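Lob der langen Schlaufe

Wer über Roboterzellen schreibt, schreibt gern über Greifer und Rechenleistung. Ich möchte über Kabel schreiben, und zwar mit Begeisterung. In den vier Jahren, die ich bei Nindex Zellen einrichte und wieder flottmache, hat mich kein Bauteil so viel gelehrt wie die Leitung zur Handgelenkkamera.

Im April stand unsere Zweiarmzelle fast jeden Nachmittag still. Wir nennen sie Fosthorpe, sie legt Wäsche. Das Bild einer Kamera fror ein, kam zurück, fror wieder ein. Vivek Nautiyal tippte auf den Treiber, ich auf den Hub, und wir haben beide einen halben Tag lang recht behalten wollen. Dann bewegte Babita Joshi den Arm von Hand einmal ganz durch und hörte am Stecker ein leises Knacken. Die Leitung war am Handgelenk so stramm verlegt, dass jede Drehung am Kontakt zog. Sauber sah das aus, wie im Katalog! Nach 4000 Zyklen war der Stecker hin.

Seitdem bin ich ein Verfechter der sichtbaren, großzügigen, meinetwegen unordentlichen Schlaufe. Man fährt den Arm in seine ungünstigste Stellung, gibt von dort noch eine Handbreit zu und befestigt erst dann. Kuldeep Bhardwaj, der früher in Wultbridge Verpackungslinien betreut hat, hält dagegen, lose Leitungen blieben irgendwann hängen. Das stimmt, wenn man sie dort lässt, wo gegriffen wird. Also muss die Schlaufe nach oben und nach hinten, weg vom Stoff.
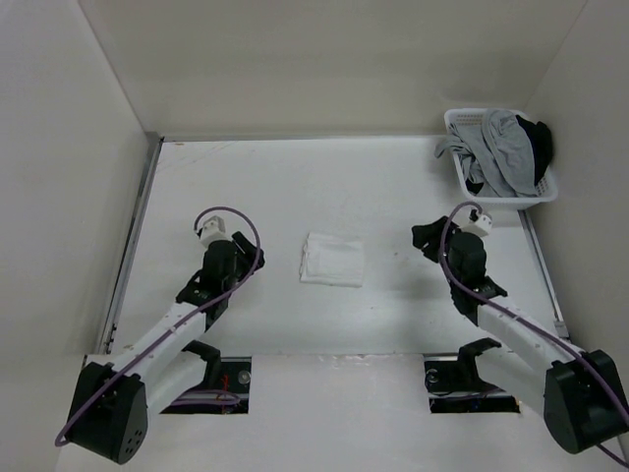

Bei der Farbe werde ich ebenfalls missionarisch. Graue Leitungen vor schwarzen Antrieben sieht man schlicht nicht, und was man nicht sieht, prüft man auch nicht. An Fosthorpe laufen die violetten Kabel in weitem Bogen über die Greifer zu den kleinen weißen Kamerahaltern, und vom linken bis zum gefalteten Tuch bleibt reichlich Luft. Morgens reicht mir ein Blick von vorn. Auch die beiden Öffnungen in der Frontplatte möchte ich nicht mehr missen: Unter jedem Arm schaut man direkt auf Mechanik und Verdrahtung der Halterung, ohne eine einzige Schraube zu lösen. Amarachi Adeleke wollte dort Deckel haben, wegen der Fusseln. Ich sauge lieber.

Was mir in unserer Branche fehlt, ist der Stolz auf solche Arbeit. Eine neue Software wird vorgeführt, mit Kaffee und Applaus. Eine gut verlegte Leitung bekommt höchstens ein Nicken. Dabei gehört sie in jede Abnahme, mit eigener Zeile im Protokoll und einer Unterschrift dahinter. Unsere hat jetzt so eine Zeile, und Parveen Weerakoon unterschreibt sie erst, wenn sie beide Arme selbst durchbewegt hat.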